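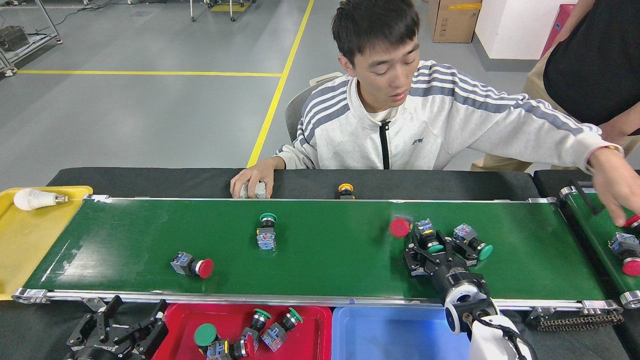
The Allowance

The Devar gauge stood in a concrete hut on the left bank of the Rivera, 200 meters below the weir. It recorded the height of the river every fifteen minutes. The record went back 57 years and had two gaps, both short and both explained in the station log.

Trinidad Belmonte found the third gap in July. It was not a gap in the usual sense. Every reading was present. They were simply too low.

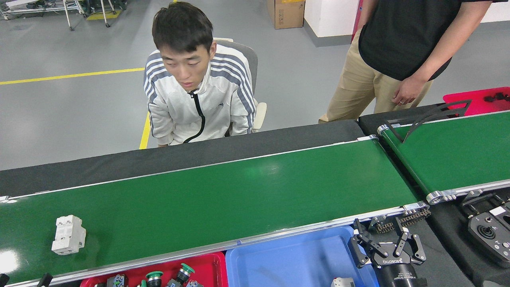

Ariel Lumbao

She found it while preparing the rating curve, the table that converts the height of the water into a flow. A rating curve needs field measurements, taken by a person with a current meter, and it needs the recorded heights to agree with the heights that person read off the staff plate. For most of the record they agreed to within a few millimeters. From one spring onward they differed by 53 millimeters, always in the same direction. The difference lasted eleven years. Then it closed overnight.

She checked the survey first. The benchmark was a brass stud in the abutment of the old bridge, and its elevation had been carried to the hut by leveling every second year. The sheets were in order. She recomputed three of them by hand and got the same figures.

She checked the instrument next. For those years it had been a float in a stilling well, connected by a steel tape to a shaft encoder. Floats leak and tapes slip. A leaking float drifts, though, and a slipped tape is usually found at the next visit. The visits were recorded in the log, one a month, in the same upright handwriting. At each visit the observer had read the staff plate, read the encoder, and written both numbers down. He had written the same number twice.

The observer's name was Jasten. He had signed only that.

"He retired before I started," said the man at the Rullska office, where the paper files were kept. "He lived up the valley. He did Devar and four others."

"Were the others all right?"

"As far as I know."

She pulled the others. They were all right. The plate and the encoder differed by a millimeter here and two there, as they should when a person is reading a wet plate in moving water. Only at Devar did the two columns match exactly, month after month, for eleven years.

The current meter measurements had been made by a separate crew from Rullska, twice a year. They had brought their own staff reading and sent it to a different file. It appeared that no one had laid the two files side by side before. There had been no reason to. The rating had been considered stable.

She drove up in the last week of the month. The road followed the river as far as the weir and then climbed. She parked at the hut, took the key from its box, and went in.

The float had been replaced by a pressure sensor long before. The well was still there under a steel hatch. She opened it and lowered a lamp on a cord. The walls were coated with silt to the usual height. Above the silt, on the side facing the door, someone had fixed an iron bracket with two bolts, and on the bracket was the remains of a nest. It was mostly moss. It had been built directly against the run of the old tape.

She measured the bracket. Then she sat on the step and worked it out on the back of a field sheet.

A tape in the original position would have passed through the bracket. To clear it, the pulley had to be moved along its shaft and the tape shortened. If the tape was shortened and the encoder not reset, the record would be offset. By her arithmetic the offset came to 53 millimeters, with a remainder too small to matter.

He could have reset the encoder. It took two screws and a form. The form had a box headed Reason for Adjustment, and a copy went to Rullska, where somebody would have sent a crew to inspect the well. The crew would have removed the bracket. The maintenance manual was clear on foreign objects in stilling wells – it gave them half a page.

So he had left the encoder alone. Each month he had read it and written its number in both columns.

There was an inlet at the top of the well, a slot about as wide as a hand, meant for ventilation. A later crew had covered it with mesh. She looked up the date of the mesh in the log. It was in the same month that the difference closed, and the entry was not in Jasten's handwriting. It read: Vent screened. Tape renewed. Encoder set to plate. All normal.

She went through the log again with the nest in mind. He had not mentioned it anywhere. The remarks column was used sparingly. Ice at inlet. Plate cleaned. Door painted. But in each of the eleven years there was one visit, in April or early May, on which he had written a small d in the margin. She had taken it for a check mark. Dippers nest in April, close to fast water, and will use the same site for as long as it is left to them.

In nine of the years the d was followed by a number. Four, five, four, four, five, three, five, four, five. In the other two years there was only the letter.

The correction itself was simple. She added 53 millimeters to every value in the affected period and recomputed the flows. The mean annual flow for those years rose slightly. The largest flood, which had been reported at 542 cubic meters per second, moved up one place in the ranking. A footnote in the design file for the new bridge would have to be amended.

The correction form had the same box as the old one. Reason for Adjustment. She considered it for some time. It allowed 200 characters.

She wrote: Float tape shortened to clear obstruction in well. Encoder not reset. Offset constant, confirmed by independent staff readings. Obstruction biological, seasonal.

The reviewer at Rullska returned it with one query. He wanted to know whether the obstruction had been removed.

She had taken the mesh off the vent before she left. The pressure sensor had no tape and hung on the far side of the well, a good distance from the bracket. She had also tightened the bolts.

No effect on present instrument, she wrote, and sent it back.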